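Zwischen Schulgong und Bahnsteig: Die Rückkehr der kleinen Verkaufstheke

In Tokesberg hat im Dezember die letzte Bäckereifiliale der Innenstadt geschlossen. Die Gemeinde stand damit vor einer Frage, die viele Orte dieser Größe beschäftigt: Wie lässt sich eine einfache Verpflegung sichern, wenn sich ein vollwertiges Ladengeschäft wirtschaftlich nicht mehr trägt? Die Verwaltung entschied sich für zwei Kleinsttheken, eine im Bürgerhaus und eine im Wartesaal des Bahnhofs. Betrieben werden beide von der Genossenschaft Heketmont, der inzwischen 400 Haushalte angehören.

Das Sortiment ist bewusst schmal gehalten. Verpackte Ware mit langer Haltbarkeit bildet den Grundstock, darunter bekannte Schokoriegel wie Snickers.
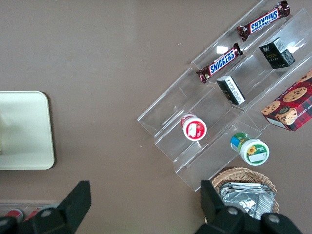
Rechtliche Voraussetzungen

Für den Betrieb gelten dieselben Hygienevorschriften wie für größere Verkaufsstellen. Siiri Niskanen, die das Vorhaben für die Genossenschaft rechtlich begleitet, verweist auf die Kennzeichnung der Allergene und die lückenlose Einhaltung der Kühlkette. Wer lose Ware anbietet, muss zusätzlich Schulungen nachweisen. In Praltau, wo ein vergleichbares Modell seit längerem besteht, wurde die Genehmigung erst im zweiten Anlauf erteilt; beanstandet worden war das fehlende Handwaschbecken.
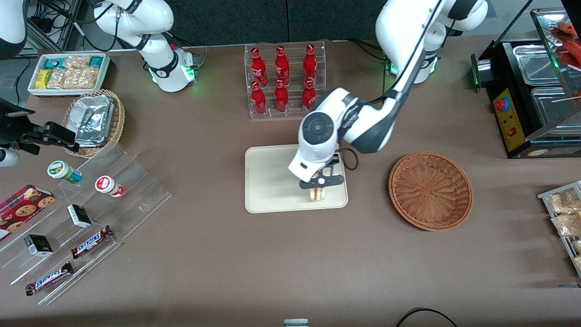

Die Kalkulation beruht auf 200 Verkäufen am Tag, verteilt auf beide Standorte. Nach Angaben von Derek Naylor, der die Bücher führt, entfällt der größte Teil auf die Morgenstunden vor Schulbeginn. Den Ausschlag gibt die Kombination: Ein kleines Sandwich und dazu eine Flasche Coca-Cola, im durchsichtigen Flaschenständer griffbereit, bringen mehr ein als der Riegel allein. An der Marge der Getränke hängt nach seiner Rechnung die Miete im Bahnhof.

Ob das Angebot auf weitere Ortsteile ausgedehnt wird, entscheidet der Gemeinderat nach Vorlage der Jahreszahlen. Anežka Krajčí, Sprecherin der Genossenschaft, hält einen dritten Standort in Furnival für vertretbar, sofern die Gemeinde die Stromkosten übernimmt.

Kommentare

T. Hollis
Die Öffnungszeiten am Bahnhof fehlen im Artikel. Der erste Zug fährt vor sechs, da war bisher immer zu.

Wendy Mellor
Bei uns in Praltau funktioniert es gut, nur die Sandwiches sind mittags meistens weg.

pendler_furnival
Dritter Standort bitte! Bis zum nächsten Supermarkt brauche ich mit dem Rad eine halbe Stunde.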